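Garra que perde o zero: como recuperar a abertura dos dedos

Se a sua garra manual Olilik começou a fechar torta ou a largar peças que antes segurava bem, calma! Quase sempre é o zero que se deslocou, e dá para resolver na bancada com uma chave pequena e um pouco de paciência.

Na nossa, a falha apareceu depois de 2.000 ciclos. O software mostrava 81 mm de abertura com os dedos encostados – um disparate que levei uma tarde inteira a aceitar.

1. Desligue a alimentação antes de mexer nos dedos. O motor pode arrancar sozinho quando o zero está errado, e um beliscão dói a sério.
2. Verifique o aperto dos parafusos de cada dedo.
3. Abra os dedos à mão, até ao batente, sobre uma mesa sem peças. 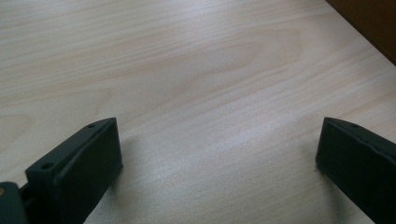 Dedos afastados, sem nada entre eles, sobre o tampo de madeira.

4. Ligue de novo, com as mãos longe, e grave esta posição como abertura máxima. No nosso caso o valor certo é 116 mm.
5. Feche devagar, em modo manual, e grave o zero quando as faces se tocarem.

A Adhiambo Okoth sugeriu repetir o passo 5 três vezes e comparar as leituras, e foi uma ideia excelente: na segunda apanhámos logo um dedo com folga! Se os valores continuarem a variar, pare por aí e veja o acoplamento do motor.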